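Moleo Two-Arm Bench Cell for Desktop Computer Service
Demonstration visits at our Ustulness workshop

Home > Equipment > Bench cells > Moleo

If you have been reading our equipment pages for a while, you will know that we would always sooner have you come and stand next to a machine than buy it from a brochure. The Moleo is the one people ask to see most, and we're very happy to show it! Visits run through January and on into spring, they last most of a morning, and there is coffee on from the moment the door opens.

The demonstration is built around a job that anybody who has looked after office computers will know by heart: the hard drive and its bay in a desktop tower. We use a full-size tower with the side panel off, laid down so the inside faces up, and the drive rides in a blue plastic carrier that the gripper holds directly. It sounds like a small thing until you think about how little room there is in there, with the cables running across the middle and a metal bay that wants the carrier at the right angle.

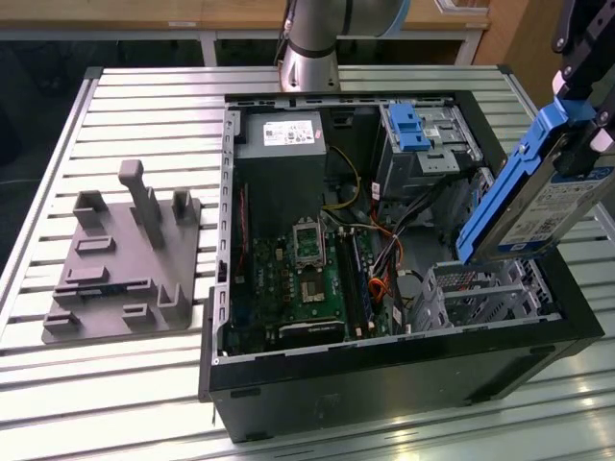 Myung-ja Woo leads most of the visits, and she is the right person for it, having spent years repairing computers by hand before she came over to our side of the building. She likes to take questions as they come — please do interrupt her — and she will gladly stop the cell and go back over a move if you would like to talk it through. Groups are kept to 18 people so that everyone gets a proper spot near the table.

What you get with the cell

The table is slatted aluminum, and the open grooves make it easy to shift things about when your work changes. Two arms share the table. A gray fixture plate sits beside the computer, with raised holders and slotted blocks for computer parts, and we can draw up a different plate if your parts call for it. The first plate is included in the price, and so is a day of setup with one of our own people.
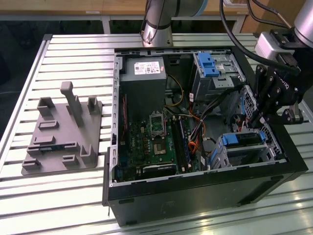
Control comes from the Simlow software, which we have used on our bench cells from the start and which we find people pick up quickly, even those who have never worked with a robot before. You teach a position, give it a name that means something to you, and put your positions in order. There's a good deal more to it than that if you want it (and some of our customers certainly do!), but a first simple routine is well within reach of a beginner in an afternoon.

We are often asked whether you may bring your own computer along. Yes, please do, and let us know the model beforehand so we can look at how the bays are laid out. Cases vary more than you would think, and an hour of preparation on our end makes for a far nicer visit on yours.
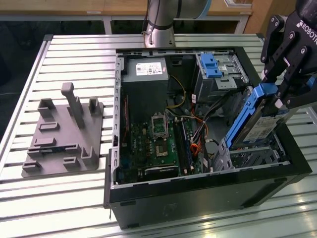

The Nghiêm service plan is optional and covers a yearly check of both arms, worn gripper parts, and telephone help during working hours. Many customers take it for the first year and then decide for themselves.

Ordering details
Catalog number: 1585
Fixture plate: one included, further plates drawn to order
Software: Simlow, one seat
Deposit: $3000, taken off the final invoice
Delivery: 19 working days after the deposit is received
Service plan: Nghiêm, yearly, optional

Booking a visit

Visits start at 9:30 in the morning and there is no charge. Write to the workshop with the number in your group and a line or two on the sort of work you do, and Myung-ja will write back with the open mornings. Parking is behind the building, and the entrance is the green door on that side.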